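Irville rink, June, and the summer league is already two weeks old. A few notes on the teams for those who asked. Thread.

Kolov first. They have won all their games and Olumide Uzor has been in net for every one of them. He is playing deeper in his crease than he did last winter and it suits him. Fewer long rebounds, fewer scrambles.

The Kolov defense is helping. They stand up at the blue line and make people dump it in. Most teams in this league don't have the legs to go get it back in June.

Meng are harder to read. They lost the opener 5-1 and then beat Carkik 4-3 with nine skaters. Shaohua Song played close to half of that second game. He will not be able to do that all summer.

Song's line is still the best in the league off the rush. The trouble is in their own end, where both wingers leave early and the far point is open. Kolov scored twice from that spot in the opener.

Meng's power play has one goal so far. They keep forcing the pass through the middle and it keeps getting picked off. Shoot it from the half wall and go to the net.

Carkik have the youngest roster. Zihan Qiu is 17 and centers the second line. He wears 88 and has been the best player on the ice for stretches of both games I watched.

Qiu wins draws on his backhand side and can hold the puck behind the net until someone gets open. He needs to get stronger along the boards. That will come.

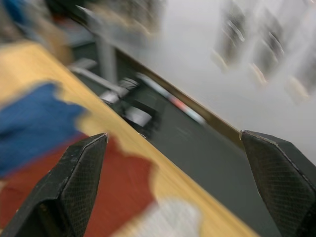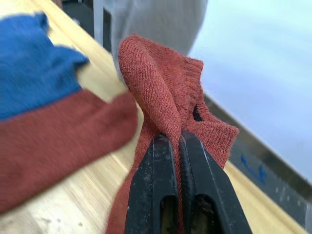

Back to Carkik. They take too many penalties. Six minors against Meng, four of them in the offensive zone, and the winning goal came on the last one. Mingxuan Shi sat two of his forwards for most of the third and I agree with him.

Shi has also changed the breakout. Last year it was up the wall every time. Now the center comes low and they go up the middle if it's there. It led to one bad turnover and a lot of clean exits. I would stick with it.

The Irville home team is somewhere in between. Meifang Hou is running the bench for the first time and has four lines going evenly, even late in games. It cost them a point against Kolov. It may get one back in the playoffs, when the other benches are tired.

Irville need a second defenseman who can skate the puck out. They have one, and every team knows which side he plays. Forecheck the other side and they ice it.

Attendance: the building holds 2154 for hockey. The opener drew 900 and the second home date drew 1000. Good numbers for a summer league with no ads beyond the sign on the road.

Schedule note. The early game has moved to 6:30 pm and the late game to 8:45. The ice was too soft for the second game with the old times, and the extra gap gives them time for a proper flood.

Playoff format is the same as last year. First plays fourth, second plays third, best of three. No shootouts in the playoffs, they play full overtime periods.

Someone asked for a prediction. Kolov over Carkik in the final, three games. If Uzor gets hurt or leaves early for camp I would switch that to Irville. Their backup has not played a minute yet.

Next up is Kolov against Meng. Watch whether Meng's wingers stay home on the far point. I'll post the lines when I have them, probably an hour before the puck drops.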